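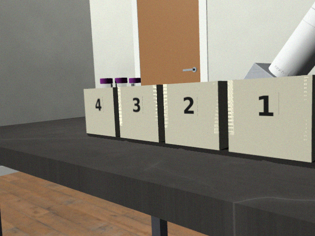 Figure 3. Quatre boîtes numérotées de 4 à 1, alignées sur une table sombre (image de synthèse).

4.2. Le remplaçant et son entrée en jeu

Venons-en maintenant à une question que les entraîneurs nous ont posée bien des fois au bord du terrain, et que nous avions d'abord, il faut le reconnaître, un peu sous-estimée : que vit un joueur assis sur le banc pendant l'heure qui précède son entrée ? La littérature s'est beaucoup penchée sur le moment du changement, sur la fatigue de celui qui sort ou sur l'effet tactique obtenu, et nettement moins sur l'attente elle-même, qui occupe pourtant une bonne part de la carrière de nombreux footballeurs.

Notre corpus réunit 600 entrées en jeu, relevées dans les deux divisions du championnat régional de Tiso et codées à l'aide du logiciel Pluvex. Pour 50 d'entre elles, les joueurs ont bien voulu nous accorder un entretien le lendemain du match, souvent un peu raides encore et toujours d'une grande gentillesse (nous les en remercions chaleureusement). Les matchs joués le jeudi soir ont été conservés, malgré un temps d'échauffement plus court.

Le premier constat tient à l'annonce du statut. Les joueurs prévenus la veille qu'ils débuteraient sur le banc décrivent une déception vive mais brève, suivie d'une observation assez fine de l'adversaire : l'arrière latéral qui se retourne mal, le gardien qui relance toujours du même côté. Ceux qui l'apprennent dans le vestiaire parlent surtout d'eux-mêmes, et il leur faut davantage de temps, une fois sur la pelouse, pour toucher leurs premiers ballons. L'écart se réduit chez les joueurs les plus expérimentés, sans disparaître tout à fait.

L'échauffement vient ensuite. Au club de Skudell, les remplaçants trottinent derrière le but par groupes de 2 et reçoivent leurs consignes en marchant ; à l'Agbenyega, on préfère les réunir devant le banc, quitte à perdre quelques minutes de course. Nous n'avons pas trouvé de différence nette sur les sprints réalisés après l'entrée, mais les joueurs de Skudell se disent plus souvent « déjà dans le match », expression qui revient d'un entretien à l'autre et à laquelle nous avons fini par nous attacher.

Reste le cas de l'attaquant vedette devenu remplaçant, trop rare dans nos données pour autoriser un traitement statistique. Les récits recueillis invitent à la prudence : l'accueil du public y compte beaucoup, tout comme le score au moment du changement. Nous y revenons dans la section 5, à partir des entretiens menés en mars auprès des entraîneurs.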